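Skeleck Close-Up Mat and Birer Packet Tricks Set: Working Review

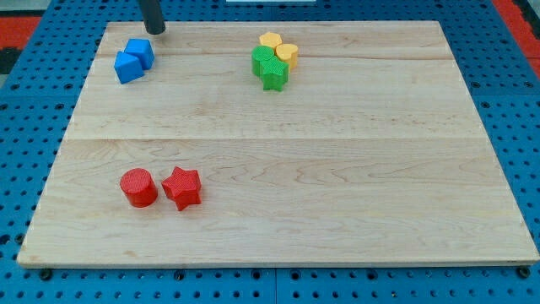 Maple board on the pegboard table.

I work walk-around sets at weddings and corporate dinners, mostly during the gap between ceremony and reception. The Skeleck mat and the Birer set were bought together in July and have since been used at 7 functions. Both were paid for at full retail.

The mat is 4 mm neoprene with a short-pile top in charcoal. Pile direction matters: a ribbon spread runs evenly left to right and drags slightly the other way. Coins pick up cleanly from the centre. Near the edge stitching the surface firms up and a half-dollar needs a deliberate press on the rim. It lies flat on a bare timber tabletop without creeping. On a linen cloth it moves unless the cloth is weighted or clipped, and most reception venues use linen.

Colour transfer was tested by rubbing a damp white serviette over one corner. A grey mark came off on the first pass and a fainter one on the second. Wash it once before it goes near anyone's sleeve.

The Birer set contains four packet routines, a vinyl wallet and a printed booklet. The cards are standard poker size with a light air-cushion finish. Handling is acceptable out of the wallet but the cards arrive with a lengthwise bow, and mine took two days under a stack of books to settle. The gaffed cards match the regular ones in back colour under warm light. Under the cool LEDs at the Jaltdale function centre there was a visible shift, enough that I dropped the third routine from the set.

Instructions are by Efren Calimlim and run to 92 pages. Angles are stated for each phase, and reset times are listed separately. The second routine resets in the hands and suits a crowd of 200 worked in small groups. The fourth needs a table and a turned back, so I have kept it for seated work. Rosalinda Umali, who shares the larger bookings with me, uses the first as an opener and gets a stronger reaction from it than I do — she plays it slower.

The wallet is the weak item. The inner pocket split along the weld after the third booking. I now use an older Malabanan leather one, and the packets fit it without trimming.

Mat: recommended, with clips. Card set: recommended for the booklet and two of the routines.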